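Wumwood Community Kitchen and Lunch Club
Progress report to the Enero Fund, covering the six months to the end of July

Dear all at the Fund,

Thank you once again for your patience with us over the spring, when I know our figures came in later than you would have liked. I am pleased to say that this half-year has been a much steadier one, and I hope what follows gives you a fair idea of how your money has been spent and what the club is like on an ordinary lunchtime.

Meals and attendance

We served 307 hot lunches in the period, which is more than we put in our bid, and the numbers were still creeping up when we closed the books for this report. Most people come on foot from the streets behind Timen Road, though we now have a handful who take the bus from the far side of the estate and stay for the afternoon. Nearly 30 people are on our regular list. Soup remains the favourite by a long way (leek and potato especially, and there are complaints if we leave it off for more than a fortnight), but the lentil dishes we were nervous about have done well too, once we learned to go easier on the cumin.

We have kept the suggested contribution where it was. A few members asked if they might pay a little more and we have put out a tin for that purpose, which pays for the tea, coffee and biscuits.

The kitchen

The largest single item was the new cooker, bought from Nanayakkara Catering Supplies and fitted in one morning. It has six burners where the old one had four, two of which had to be lit with a match and a good deal of courage. The oven holds its heat properly and we have been able to bring back baked puddings, to general delight. We also replaced the extractor filters and had the back door rehung, so it no longer has to be propped open with a chair.
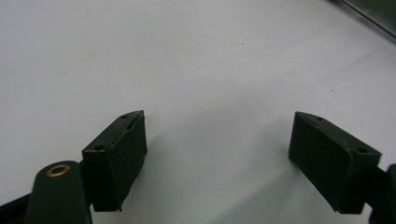
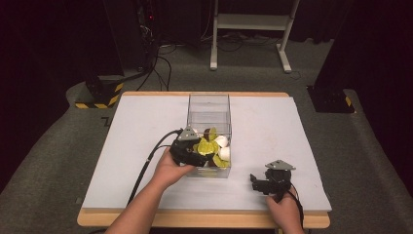 Top: close view over a white surface. Bottom: at the table, with the clear box.

Training and helpers

Eleven of our helpers have now passed their food hygiene certificate, including two who had not sat a test of any kind since leaving school and were very worried about it beforehand. We paid the fees from the training line of the budget and there is a small amount left over, which I would like to carry forward, if you are agreeable, for a first aid course in the autumn.

What has been harder

Vegetables have cost us more than we allowed for. We had hoped to have an arrangement with one of the growers by now, and although the conversations have been friendly they have been slow, and for the time being we are still buying most things from the wholesaler. The freezer is also on its last legs. I have asked for two quotes and will send them on separately, as I would rather not squeeze it into this budget without asking you first.

The cookery afternoons had to be put back by a month while the cooker was on order. They are running again at 2pm and the group has been working through simple suppers for one or two people, at the members' own request.

Next six months

We plan to keep lunches going at the present level, add a soup-only day once the weather turns, and finish the members' recipe book, which has grown rather longer than any of us meant it to. The full accounts are attached, with receipts for the cooker and the door. You would be very welcome to come and eat with us at any time; we sit down at half past twelve.

With warm thanks,

Marjan Parsa
Project Lead, Wumwood Community Kitchen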